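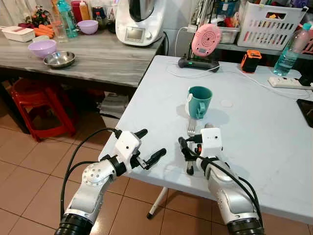
Kettles in the upper streets have to be descaled every other week, one reply to the water consultation complained, and the writer wished to know why households a short walk downhill have no such trouble. The question was raised in several forms during the comment period, which closed at the end of September, and it is among those addressed in the response published this week by the Ciltov Water District.

The district will begin blending water from the Kamora wells with water from the Bromivau reservoir before it reaches the upper pressure zone. At present the upper zone is supplied almost entirely from the wells. The lower zone is supplied from the reservoir, and only a narrow strip of streets along the zone boundary receives both. Blending will take place at the existing Kamora pumping station, where a second inlet and a new mixing chamber are to be installed over the winter.

Well water in the upper zone has an average hardness of 253 milligrams per liter, measured as calcium carbonate. This is considered very hard. It is not a health concern, and the water meets all drinking water requirements that apply to the district. Hard water does leave scale in kettles, water heaters and dishwashers, and a dull film on cutlery and cups. It also increases the amount of soap and detergent needed for ordinary washing. The blended supply is expected to be moderately hard, with some variation during the year according to the level of the reservoir.

Results of the consultation

The district received 52 written responses. A majority supported blending, a smaller group asked for further information without stating a position, and the remainder were opposed. Those in favor most often mentioned the cost of replacing heating elements and the inconvenience of cleaning glassware by hand after it had already been through a machine. Several described vinegar, citric acid and store-bought descaling tablets, and asked the district to recommend one of them. The district does not recommend particular household products. Residents should follow the instructions supplied with the appliance, and should never mix descaling products with bleach or with one another.

Responses opposed to the plan raised three main concerns: taste, the effect of a change in water chemistry on older pipes, and the cost of the work.

On taste, the district acknowledges that some residents prefer the well water and may notice a difference. Tasting sessions held at the district office before the consultation closed did not show a clear preference for either supply. Reservoir water can carry a slight earthy note in late summer. The carbon filters at the Bromivau treatment plant were renewed last year, and complaints of this kind from the lower zone have fallen. Residents who find the taste of the blended supply unfamiliar may wish to keep a covered pitcher in the refrigerator and to change the water in it daily.

On older pipes, the district has commissioned a study from Dvořáček Laboratories. Scale inside a pipe forms a thin layer between the metal and the water, and a sudden change in the makeup of the supply can disturb that layer. Sections of pipe removed during routine repairs in the upper zone were placed in a test loop and fed with blended water. The laboratory found no significant release of metals at the proportions now proposed. It did advise that the share of reservoir water be increased in steps, with a pause after each step for sampling, and that the acidity of the blend be checked continuously at the pumping station. The district has accepted both recommendations.

The first step will bring the reservoir share to one fifth. The final share will be about 40 percent. No date has been set for the final step, which depends on the sampling results.

On cost, the work at the pumping station will be paid for from the capital reserve. There will be no separate charge to customers, and the standing rates for the current billing year are unaffected. Rates for later years are reviewed each spring in the usual way.

Why the whole zone will not receive reservoir water

A number of respondents asked why the district does not simply connect the upper zone to the reservoir and retire the wells. The transfer main between the two zones was laid to carry emergency supply and is not large enough to meet peak demand in the upper zone. Replacing it would require excavation along the full length of the hill road. The wells are also the district's main protection against a dry year. When the reservoir was drawn down for repairs to the intake tower, the wells supplied both zones for most of a season.

Central softening at the wells was considered and set aside. An ion exchange plant of the necessary size would produce salt brine for which there is no suitable outlet, and it would raise the sodium content of the drinking water. Pellet softening avoids this difficulty but requires a building taller than the present site allows. The technical memorandum comparing these options is available at the district office and may be copied on request.

What customers should do

Most customers need take no action. The following points apply to particular households and businesses.

Dishwashers and washing machines with an adjustable hardness setting should be left as they are until the district announces that the first step is complete. The setting may then be lowered to suit the figure printed on the water bill. A machine set for very hard water and supplied with softer water will use more salt than it needs, and in some cases glassware may become etched. Etching is permanent and should not be confused with scale, which dissolves in a weak acid. A simple check is to wipe a clouded glass with a cloth dampened in white vinegar. If the cloudiness clears, it was scale.

Owners of home water softeners should consult the installer. A softener that regenerates by timer will need to be reset, while one that regenerates by metered volume will need only a new hardness value.

Aquarium keepers, home brewers, and anyone whose work depends on steady water chemistry should ask to be placed on the advance notice list. Notice will be sent before each step. Dental offices and the dialysis unit in Ciltov have already been contacted directly.

Some loosened scale may collect in faucet screens during the first weeks. It appears as pale grit and is harmless. The screen can be unscrewed, rinsed and replaced. Customers who see brown or discolored water that does not clear after the cold faucet has run for several minutes should call the service desk, and should not run hot water or do laundry in the meantime.

Works and temporary measures

Construction at the Kamora pumping station will be confined to daytime hours, with deliveries between 9 a.m. and 3 p.m. The lane beside the station will be closed to through traffic for part of the winter. Access to the allotment gardens will be kept open from the lower end, and the footpath will remain in use throughout. No interruption of supply is planned. A reduction in pressure may be noticed on the highest streets on the night when the new inlet is connected, and cards will be delivered to the affected addresses beforehand.

Sampling will be carried out at 40 points in the upper zone, chosen to include older buildings, dead-end mains and the streets along the zone boundary. Samples will be tested for hardness, acidity, lead, copper, iron and the usual bacterial indicators. Householders at these points have been asked to take the first sample themselves, in the early morning before any other water is used, and to leave the bottle outside for collection. Replacement bottles may be obtained from the service desk if the original is broken or has been opened by mistake.

Results will be posted monthly on the notice board at the district office and on the water quality page of the district website. Individual results will be sent to the households concerned. Should any sample exceed a permitted limit, the increase in the reservoir share will be halted until the cause has been found, and the household will be informed the same day.

The full response document, including a summary of all comments received and the laboratory report, may be read at the district office and at the Ciltov public library. Large-print copies are available from the service desk. Questions about a water bill or a leaking meter should continue to be sent to customer accounts, which cannot answer inquiries about the blending plan.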